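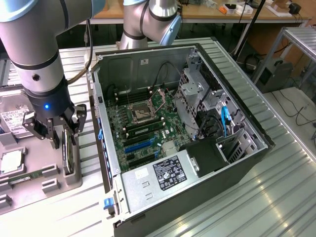 Notebook, August – acoustic damping of tower cases

14:20. Continued with the panel resonance question on the Dosano batch. Side panels rang badly at the end of last month, with a clear peak at 164 Hz when tapped at the centre. Bitumen sheet moves it down to 156 Hz and shortens the decay, which is what we wanted, but the adhesive creeps if the panel is stored on edge. Felt has almost no effect on the peak. It does take the edge off fan hiss.

Tried 3 layouts of sheet on a spare panel:
– full cover: best decay, heavy, panel bows slightly
– diagonal strips: nearly as good, much less material
– centre patch only: peak drops but a second one appears higher up, cause unknown

Will go with diagonal strips unless the Flevine offcuts turn out thicker than stated. Check with callipers before cutting.

Drive noise is a separate matter. Seek chatter goes through the cage into the chassis, so damping the panel does little for it. Soft grommets from Macaraeg arrived, 4 bags, two of them the wrong bore. Wrong ones put aside for return. Do not use them with washers, the screw bottoms out.
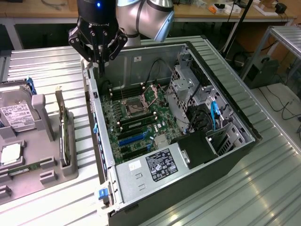

Tower case on its side, panel off, board in place.

Background level in the room is poor after 16:00 when the Britstead compressor next door comes on. Tap tests before then only. Mic stand still drifts – tighten the collar or tape it.

To do: repeat strip layout on a second panel, weigh both, log decay times in the shared sheet.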